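Notebook, youth award group, workshop room
3 Mar 2024

Where we are with hours

Spent the first part of the afternoon with the log sheets and a cup of coffee that went cold before I got to it. Good news first: Efua is over the line on voluntary service! She needed 100 hours and she has them, all signed, all with a supervisor's phone number (I could have cried, because last year I chased signatures right up into June). Parveen is close behind. Her Sulemana reading club sessions were logged as one long block, so I've asked her to split them by date. The reviewers at Neltham sent a block entry back to us once and I don't want to go through that again.

Jaxon's sheet is a puzzle. He has plenty of physical fitness hours and hardly any personal development, but then he mentions in passing that he's been teaching himself bookbinding since the fall. Jaxon! Write it down! I told him it can count from the day he set the goal with his adviser, so we need to find that email. Bernice thinks she has it.

Group total for service is 1,771 hours as of tonight. I added it up two times and got the same answer, so I'm calling it right.

Expedition planning

We looked at the Bultard loop again. Mariama walked the first half with her uncle and says the lower path is muddy but fine in boots, and there's a decent flat spot to camp before the creek. The kids have to do the planning themselves, so I mostly sat on my hands while they argued over the menu. Current plan is 2 nights, with lentils on the first and something involving a great deal of cheese on the second. Still no one down for the water filter. Ask again.

Efua wants to do her route card by hand and Parveen wants to do it on the laptop. Fine by me either way, as long as there's a copy left with Bernice before they go.

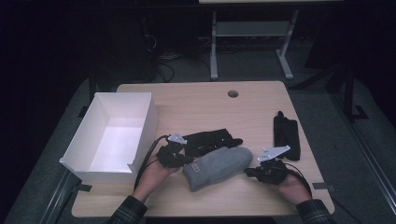

Interview practice

Bernice played the panel and was a lot tougher than I would have been. She asked everybody the same opening question, "What did you change your mind about?", and it threw them all at first. Mariama got going once she dropped the speech she'd memorized and just talked about the coat drive, and how the first weekend went badly and what they moved around for the second. Much better. Jaxon talks too fast. He knows it.

Note to me: we need to practice the boring question too, the one about how you set your goals. Everybody skips over it.

To do

Find Jaxon's goal email (Bernice)
Parveen to re-date the Sulemana entries
Ask Pralance if we can have the hall for the family evening, and whether the fee is still $100
Water filter!!
Send Efua's sheet in early so any questions come back while she's still around
New folder for the signed originals, the old one has given up at the spine (maybe Jaxon can bind us one)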